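On the packing line at Zustel's Trirkthorpe plant, the arms came in last September, and our host was happy to talk about it for as long as the coffee lasted. "My wrists noticed first," she laughs. "I used to stack by hand for 6 hours, and now I plan the moves on a screen – I was so nervous!" She still misses the chatter at the old bench, and she says so more than once. Two of her crew have moved over to planning with her, and they try out each stacking job in simulation, with colored blocks, before the floor ever gets it.
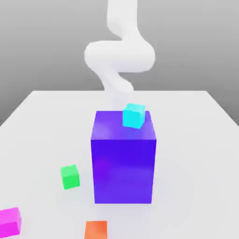 What the crew wants next

"Longer training, please, and a say in the shift plan!"

Contact Zustel | © Zustel | Back to top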